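Jodari Wrist Cable Guide - Product Page and Service Notice

Supplied by Bramia
Applies to: bench-mounted arms fitted with the Jodari finger gripper
Notice number: 271
Status: open

The Jodari Wrist Cable Guide holds the gripper supply cable at a fixed distance from the wrist joint. Bramia now supplies the guide at no charge to every site that has reported an unexpected release, and recommends it for all other sites that run repeated pick-and-place work.

Reason for this notice

In March, the Stokudstead test bench reported that a gripper opened without a command while carrying a block between its pickup point and a marked target. The block fell a short distance onto the work surface. No person was hurt and the arm was not damaged. The controller recorded the move as complete and went on to the next cycle with nothing in the fingers.

The cause was traced to a cable that had been tied too tightly near the wrist. When the wrist turned toward the end of its range, the cable pulled on its connector and power to the gripper was lost for a moment. On restart, the gripper returned to its open position, as it was designed to do at the time. 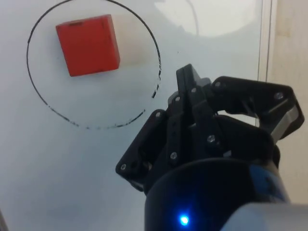 Gripper at the wrist, with a block inside a marked target circle.

What the indicator does and does not show

The light on the gripper body confirms that the gripper has power at that moment. It does not keep a record of an earlier loss. In the Stokudstead case the light had come back on before the operator reached the bench, and the first inspection found no fault. Operators should consult the controller log after any dropped part, whatever the state of the light.

Interim instructions

Until the guide is fitted, sites are asked to do the following:

Limit wrist rotation to the reduced range given in the service manual.
Remove any cable tie placed within 15 cm of the wrist joint.
Carry only light, soft or blunt parts over the work surface.
Keep hands outside the work area while the arm is enabled - including when the arm appears to be paused. 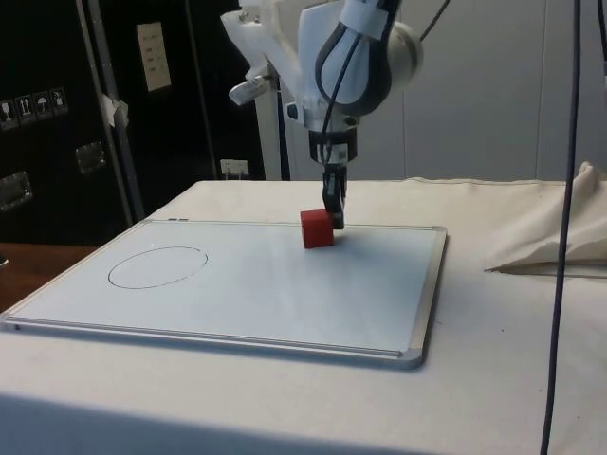
Can we keep using the arm while we wait for the guide?
Use may continue under the interim instructions above. If a second unexpected release takes place, switch off the arm, leave the cable as it is and contact Bramia service.

Fitting and testing

Fitting takes about 20 minutes and calls for one hex key, which is packed with the guide. The arm must be switched off and locked before the old ties are cut. After fitting, turn the wrist by hand through its full range and check that the cable stays slack at both ends. Then run the Lloyd hold test, found in the controller menu under Service, with a test block in the fingers. A gripper that fails the hold test must not be returned to use.

The guide does not change how the gripper behaves after a power loss. A firmware update that keeps the fingers in their last position is being tested and will be released under a separate notice.
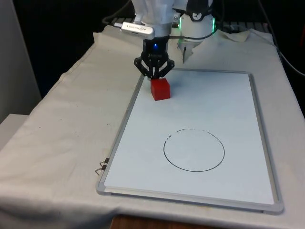
Zdenka Zupan
Product Safety, Bramia

Sites that have completed the work should return the form packed with the guide, giving the gripper serial number and the hold test result. Connectors removed during the work should be sent back in the same box. Bramia will inspect them for wear at the pins and will write to the site if a replacement cable is needed.

Guides are shipped in packs of 2. Requests for further packs may be made through the service desk, quoting the notice number.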